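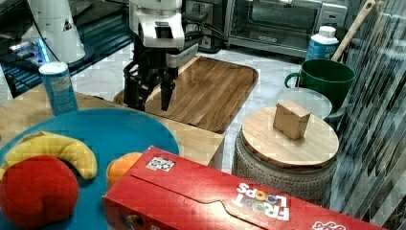 Un plateau en bois aux bords relevés, sur un plan de travail clair à motif de marbre.

Lucian Vlad m'avait dit de venir tôt, « avant que la maison se réveille », et il m'a ouvert en chaussons, un torchon sur l'épaule, alors que je cherchais encore la sonnette. Il m'a installée d'autorité près du radiateur, m'a demandé si je prenais du sucre, a oublié ma réponse, me l'a redemandée. On s'était donné une heure pour parler de ses chambres d'hôtes et du petit déjeuner, qui a fait sa réputation dans toute la vallée ; j'en suis repartie au milieu de l'après-midi avec deux bocaux et un pain sous le bras.

La maison s'appelle Filley, du nom de la famille qui l'a fait bâtir et dont il reste une pierre gravée au-dessus de la porte de la grange. Il y a cinq chambres, toutes à l'étage, avec des planchers qui chantent et des fenêtres qu'il faut soulever un peu pour les fermer. Lucian l'a achetée après une première vie dans les assurances, dont il parle avec une sorte de tendresse distraite, comme d'un ancien voisin.

« Je n'avais jamais reçu personne, vous savez. Enfin si, des amis, des cousins, mais des gens qui payent, jamais. La première nuit, je n'ai pas dormi. J'écoutais les tuyaux. Je me disais : s'ils ont froid, est-ce qu'ils oseront descendre me le dire ? Et le matin ils sont arrivés en souriant, ils ont mangé tout le pain et ils m'ont demandé s'il y en avait encore. Il n'y en avait plus ! J'ai eu honte, mais honte... Depuis, je fais toujours un pain de trop. »

Ce pain de trop, il le cuit la veille au soir, dans le four de la cuisine, une grosse miche de froment et de seigle qui garde bien et qu'on tranche encore le surlendemain pour les tartines grillées. La farine vient du moulin de Bostora, de l'autre côté du col. Il y va lui-même, en voiture quand la route est dégagée, et quand elle ne l'est pas il téléphone au meunier, qui connaît toujours quelqu'un qui descend.

Je lui demande comment se compose un petit déjeuner chez lui, et je comprends à sa façon de s'asseoir que la question n'est pas petite. Il y a le pain, donc, le beurre salé (« là-dessus je ne discute pas »), deux confitures, un fromage frais, des œufs si on les demande la veille, une compote, et puis ce qu'il appelle « la chose du jour », qui peut être un cake aux noix, des crêpes, un reste de tarte ou, l'hiver, des pommes au four avec un peu de miel.

« La chose du jour, c'est venu d'une dame qui restait longtemps, sept nuits, et j'avais peur qu'elle s'ennuie. Alors chaque matin je changeais un détail. Au bout de la semaine elle m'a dit qu'elle s'était levée de bonne heure exprès, pour voir. Ça m'a fait un plaisir immense. Vous vous rendez compte, quelqu'un qui met son réveil en vacances pour un cake ! »

Les confitures mériteraient à elles seules une autre visite. Il les fait surtout en juillet, quand les abricots arrivent tous en même temps et qu'il faut dénoyauter jusqu'au soir, les portes ouvertes, la radio allumée. L'été dernier il en a rempli environ 600 pots, ce qui lui paraît maintenant déraisonnable, et il a fallu ranger les derniers sous l'escalier. Il sucre peu, cuit en deux fois, avec une nuit de repos entre les deux, et glisse quelques amandes de noyau dans certains pots, jamais dans tous, parce qu'il aime que l'on tombe dessus par hasard. Il en met peu, précise-t-il, et toujours ébouillantées.

À Filley on mange à une grande table commune, et je me suis étonnée qu'il n'ait pas prévu de petites tables séparées, comme cela se fait souvent. Il a hésité, il l'avoue. Certains clients réservent pour avoir la paix, et l'idée de partager le beurre avec des inconnus les inquiète un peu.

« Alors je leur propose le plateau dans la chambre. Je le pose sur le petit guéridon du palier, je frappe deux coups et je m'en vais. Il y a des gens qui le prennent ainsi le premier matin, et le deuxième ils descendent. D'autres ne descendent jamais et c'est très bien aussi. Ma mère mangeait debout devant l'évier, toute seule, et c'était son meilleur moment de la journée, elle nous le disait. Il ne fallait surtout pas venir lui parler ! »

De sa mère il tient aussi le thé, qu'il sert très fort et très chaud, dans des verres. Il s'est mis plus tard aux thés verts, par une maison d'importation nommée Jin dont il a gardé toutes les boîtes vides, alignées sur le rebord de la fenêtre, où elles servent à ranger des ficelles, des graines, des clés dont il ne sait plus ce qu'elles ouvrent. Le café, en revanche, l'intéresse moins, et il le reconnaît volontiers. Des clients italiens lui ont offert une cafetière l'an passé, avec beaucoup de tact, dit-il, en la présentant comme un souvenir de leur région.

Nous sortons un moment, le temps de voir le poulailler et la vue. Le hameau est à 1 552 mètres, et on le sent dans les jambes dès qu'on quitte la cour. Derrière la grange part le sentier de Clatitholm, un replat avec une bergerie et quelques mélèzes où il envoie ses hôtes après le repas, un morceau de cake en poche. Il y monte lui-même moins souvent qu'avant, à cause d'un genou, mais il connaît encore les endroits où la neige reste tard et celui, près de la source, où il faut passer à gauche du rocher. Il me l'explique si longuement, avec les mains, que je finis par dessiner un plan dans mon carnet.

Au retour, je voudrais savoir ce qui le fatigue. Il réfléchit, rince deux verres, les essuie.

« Les draps. Le repassage, surtout. Cuisiner, je pourrais le faire la nuit, ça ne me coûte rien. Mais les draps... J'ai essayé de les plier encore un peu humides, on m'avait dit que c'était le secret. Eh bien ils sentaient le renfermé, et j'ai tout relavé. Maintenant je les repasse devant des films policiers. Je ne sais jamais qui est l'assassin, je lève la tête au mauvais moment. »

Il ferme trois semaines en novembre, pour repeindre ce qui doit l'être et rendre visite à sa sœur, et il rouvre avant les fêtes. On lui a souvent conseillé de s'agrandir, d'aménager la grange, d'y mettre quelques chambres de plus. Il a même fait venir quelqu'un pour les plans, qui sont restés dans un tiroir, sous les nappes.

« J'y pense de temps en temps, quand tout est complet et que je dois refuser des gens charmants au téléphone. Et puis je me vois faire les confitures pour le double de monde. Non, la grange, j'aimerais plutôt y mettre un vrai four à pain, un grand, avec une voûte. J'ai déjà les briques. Enfin, j'ai une partie des briques. »

Il m'a montré le tas, sous une bâche, et nous avons discuté un bon moment de l'endroit où passerait la cheminée. Puis le téléphone a sonné dans la cuisine, il a couru autant que son genou le permet, et je l'ai entendu, par la porte restée ouverte, demander à quelqu'un s'il préférait les œufs à la coque ou brouillés.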